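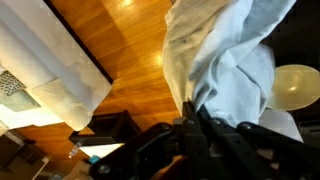
읽는 시간 2분

Cloncombe 장터가 자꾸 Khúc 강 건너편에 찍히는 문제 (해결됨)

공유 2

상태: 해결
분류: 옛 지도 겹쳐 보기 / 지명 검색
접수: 4월 6일
작성: Phong Trịnh

증상

Cakunar 향토사 지도에서 "Cloncombe 장터"를 검색하면 핀이 강 남쪽 논 한가운데에 떨어집니다. 장터는 북쪽 강둑, 옛 나루터 바로 위에 있어야 맞아요. 마을 소개 글에도 그렇게 적혀 있고, 지금도 그 자리에서 콩이랑 당밀을 파는 장이 섭니다. 현대 지도만 켜면 핀 위치가 멀쩡한데 1872년 측량도를 겹치는 순간 건너편으로 넘어갑니다. 처음 봤을 때 솔직히 좀 신났어요. 이런 문제는 파다 보면 꼭 옛날 이야기가 하나씩 딸려 나오거든요!

환경

뷰어는 Flornonum 최신판입니다. 브라우저를 바꿔 봐도 똑같고, 휴대전화에서도 똑같습니다. 로그인 여부는 상관없었습니다.

시도한 것

- 캐시 삭제 후 새로고침: 변화 없음.
- 지명 레코드를 열어 좌표 확인: 좌표는 정상. 북쪽 강둑이 맞습니다.
- 측량도 레이어의 투명도를 낮추고 강줄기를 비교: 여기서 단서가 나왔습니다. 상류 쪽은 옛 지도와 지금 지도가 거의 포개지는데, 나루터 근처부터 강줄기가 100미터쯤 벌어집니다.
- 측량도 레이어를 지우고 원본에서 다시 불러오기: 벌어진 폭까지 그대로.
- 다른 마을 지명으로 검색: 상류 쪽 마을은 모두 제자리. 나루터 아래쪽 지명만 밀립니다.

처음에는 스캔본이 휘어서 그런 줄 알았습니다. 접힌 자국이 하필 나루터 부근을 지나가서 의심할 만했어요. 그런데 스캔본에 인쇄된 격자를 자로 재 보니 칸 크기가 고르더라고요. 종이는 죄가 없었습니다.

원인

두 가지가 겹쳐 있었습니다.

첫째는 기준점입니다. 지도를 맞출 때 쓴 기준점 중 하나가 "Cloncombe 사당"인데, 이 사당이 한 번 이사를 했습니다. 큰물이 난 뒤에 마을 사람들이 더 높은 터로 옮겨 지었다는 이야기가 장터 어르신들 사이에 전해 오고, 마을 회관에 있는 토지 대장에도 옛 사당 터가 따로 올라 있습니다. 우리는 옛 지도 속 사당을 지금 사당 자리에 고정해 놓았던 거예요. 그러니 그 주변이 통째로 끌려갈 수밖에요.

둘째는 표시 방식입니다. Flornonum에서 "핀을 옛 지도에 맞추기"가 켜져 있으면 핀도 레이어 왜곡을 따라 움직입니다. 기본값이 켜짐이라 저도 한참 뒤에야 알아챘습니다. 레코드 좌표가 정상인데 화면에서만 어긋났던 까닭이 이겁니다.

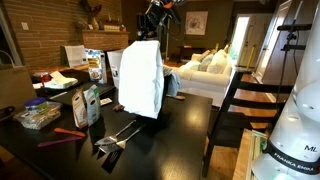
해결 순서

1. 관리 화면에서 측량도 레이어를 편집 모드로 엽니다.
2. 기준점 목록에서 "Cloncombe 사당"을 찾아 삭제합니다. 비활성화만 하면 저장할 때 다시 살아나니 꼭 삭제로 하세요.
3. 새 기준점으로 나루터 돌계단을 추가합니다. 옛 지도에는 계단 표시가 작은 빗금으로 그려져 있어서 최대로 확대해야 보입니다.
4. 옛 사당 터를 보조 기준점으로 넣습니다. 좌표는 토지 대장의 필지 번호로 찾았고, 현장에 가서 한 번 더 확인했습니다. 주춧돌이 풀숲에 아직 남아 있어요. 진짜 반가웠습니다!
5. 저장하고 레이어를 다시 생성합니다. 제법 오래 걸리니 창을 닫지 말고 기다리세요.
6. "핀을 옛 지도에 맞추기"를 끄고 검색해 본 뒤, 다시 켜고 한 번 더 검색합니다. 두 경우 모두 핀이 북쪽 강둑에 있으면 됩니다.

확인 결과

장터, 나루터, 옛 방앗간, 가죽 창고 골목까지 전부 제자리로 돌아왔습니다. 강줄기도 예쁘게 포개집니다. 이 측량도에 딸린 지명이 600개나 되어서 전부 눌러 보지는 못했고, 나루터 아래쪽부터 먼저 살펴봤습니다. 이상한 위치가 보이면 지명과 함께 화면을 캡처해서 이 티켓에 달아 주세요.

남은 일

- 사당 항목을 "옛 터"와 "현재"로 나누기. 지금은 한 레코드에 설명이 섞여 있어서 읽는 분들이 헷갈립니다.
- 옮겨 지은 해가 기록마다 다릅니다. 대장에는 연도 없이 2월이라고만 되어 있습니다. 사당 상량문 사진을 가진 분이 계시면 꼭 연락 주세요.
- 도움말에 핀 맞추기 설정 설명 추가.
- 장터 이름 표기. 옛 지도에는 이름 없이 장터 기호만 있고 지금 주민들은 그냥 "윗장"이라고 부르는데, 검색에 둘 다 걸리게 하고 싶습니다. 윗장이 있으면 아랫장도 있었을 텐데, 그게 어디였는지 아시는 분?

추가 메모 (Phong Trịnh)

아랫장 후보지를 하나 찾은 것 같습니다. 방앗간 뒤편 공터인데 길이 묘하게 그쪽으로만 넓어져요. 레이어가 제대로 맞으니까 이런 게 바로 보이네요. 별도 티켓으로 열어 두겠습니다.

댓글 2 · 공유 2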